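Student Projects > Business and Regional Economy > Reports

Last updated: September

What a Small Manufacturer Does After a Bad Year

I picked Benmoussa for my project mostly because the bus from campus stops across the road from it. My advisor wanted each of us to follow one local firm through a slow stretch and write up how it kept going, and I figured I'd rather walk two minutes than ride an hour out to Olport. It was a lucky pick! They let me sit in the front office every Wednesday for most of the term, and they let me look at the order book, which I did not expect at all.

Benmoussa makes hinges, brackets and latch plates for other companies. You have probably leaned on one of their brackets without knowing it. For years more than half of the work came from one customer, Oltano, who build shelving for stores. Then Oltano cut its orders two springs ago, and the book went from 1570 jobs in a year to 1417. That doesn't sound like a disaster (I said so out loud, and got a look). The trouble is that the jobs that went away were the big, easy ones. What was left was short runs, lots of setup, and customers who wanted things by Friday.

Abdelilah Sqalli runs the office and did most of the explaining. He told me they talked about layoffs for one whole weekend and then went to a four-day week instead, with everyone on it, including him. It lasted 12 weeks. Two people left anyway for steadier hours, and he still brings that up. I asked if he'd do it the same way again and he said yes, but he'd tell people sooner.

The second thing they did was chase small customers. I went through the order book and marked every job from a company that hadn't bought before the slowdown — 356 of them, which surprised me and surprised Abdelilah too. A lot came from Fadimine, who make garden gates and seem to change their minds about latches every month. The money on each job is thin. Still, it kept the presses running, and a few of those customers now order on a regular schedule.
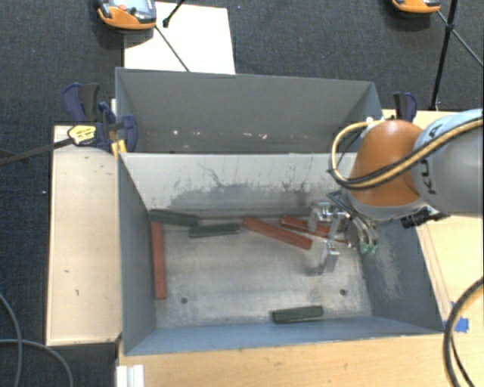
Red and green blocks in a grey-blue metal bin, with a second bin behind it.

The part I found hardest to write up is pricing. Small jobs were being quoted with the same markup as big ones, so setup time was more or less given away. Baldur Østergaard, who has been on the shop floor longer than anyone, had been saying this for years. In the winter they finally started charging setup as its own line. I thought customers would walk. Some grumbled, one did walk, and the rest paid. I wanted to put a profit figure in this section, but I was asked not to and that seems fair, so you'll have to take my word that the line on the chart bends up after that.

What I'd do differently: I spent way too long on the history of the building, and I only talked to customers in the last two weeks, by which time Oltano wouldn't call me back. I also never got to sit down with either of the people who left, and I think their side would have made the four-day week section less rosy. My interview notes from the first month are a mess. Please type yours up the same night.

Oltano has started ordering again, by the way, at a lower level than before. Benmoussa has set itself a rule that no single customer goes over a third of the work. Baldur doesn't think they'll stick to it if a really big order comes in. Abdelilah does. I'd like somebody in next year's class to go back and check the book.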